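Status: it moves, it mostly moves where told, and the emergency stop works every single time, a record no other part can match.

# flendo

Flendo is a small tabletop arm that puts books back into a desktop file organizer. It is being built in a shared workshop by two people and a rotating set of opinions. This repo holds the firmware, the motion planner, the printed parts and the log of grasp attempts in `data/`.

If you want an arm that shelves your library, buy one, or hire a cousin. If you want to spend a winter learning what paperback covers do under side load, clone away.

## Hardware

- Four joints plus a wrist, all hobby servos, all noisy
- Two-finger parallel gripper with rubber pads (version 3; versions 1 and 2 are in `attic/`, please leave them there)
- One controller board, code name Lirnimar, running the loop in `fw/`
- A 16 mm threaded rod through the base, which is overkill and stays

The maximum payload we trust is 700 g with the arm folded in and a good deal less with it stretched out. `config/limits.yaml` enforces both. Someone will be tempted to raise the numbers. The someone has been me, and the shoulder bracket in `attic/` has a crack in it with my initials next to it.

## The target

Everything in `data/` was recorded against the same setup: a black organizer standing on a pale green tablecloth with a white grid printed on it. The grid was meant to save us from making a calibration sheet. It did, until the cloth got shifted and the arm spent an evening placing books one square to the left with complete confidence. Run `calibrate.py` whenever the table has been bumped, wiped or looked at.

The books are the workshop's own reference shelf, mostly Chinese engineering titles, among them one on car suspension and a bright blue atlas of mechanisms and devices. The second is also where the gripper linkage comes from, so in a sense Flendo is putting its parents away.
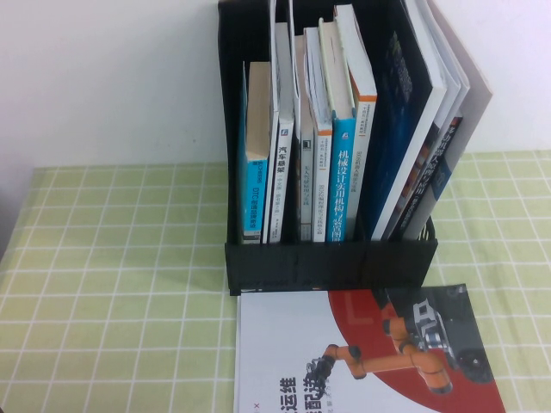
Kwabena Agyeman wrote in the issue tracker that the planner shouldn't be inserting vertically at all: tilt the book a few degrees, touch the bottom edge down first, then rotate it upright against its neighbor, the way a person does it. He also asked why the gripper squeezes a thin book exactly as hard as a thick one.

He is right on both counts, annoyingly. Tilted insertion is now in the `tilt` branch. Squeeze force is still one constant for everything, because the servo reports its current in units known only to the servo.

## Data

`data/attempts.csv` has 1000 rows, one per grasp attempt. Columns:

| column | meaning |
|---|---|
| `id` | row number |
| `book` | short label, see `books.csv` |
| `pose` | `upright`, `leaning` or `flat` |
| `result` | `placed`, `dropped`, `refused` |
| `note` | free text, quality varies |

`refused` means the planner gave up before moving. `leaning` rows are the hard ones – the fingers want two parallel faces and a slanted book offers them at an angle the wrist can't quite reach. `flat` means lying on the cloth, where the gripper has to slide a book past the table edge to get hold of it. It has opinions about large softcovers.

Labels were typed in by hand by Kekeli Agyeman and me. Rows marked `KA?` are ones we argued over.

## Running it

```
pip install -r requirements.txt
python calibrate.py
python run.py --slow
```

Keep `--slow` on for the first 20 moves after any change to the firmware. There is a `--fast` flag. It is there for morale.

## Known problems

- Elbow servo buzzes when holding still. Tape helps the ears and does nothing for the servo.
- Loose sheets sticking up between books are detected as very thin books. The arm will try to shelve the next one through them.
- Glossy covers slip.
- Paths with spaces break the logger.

## License

MIT for the code. Printed parts are CC BY. Pull requests go to Salamatu Agbeko, who merges faster than I do and reads them first.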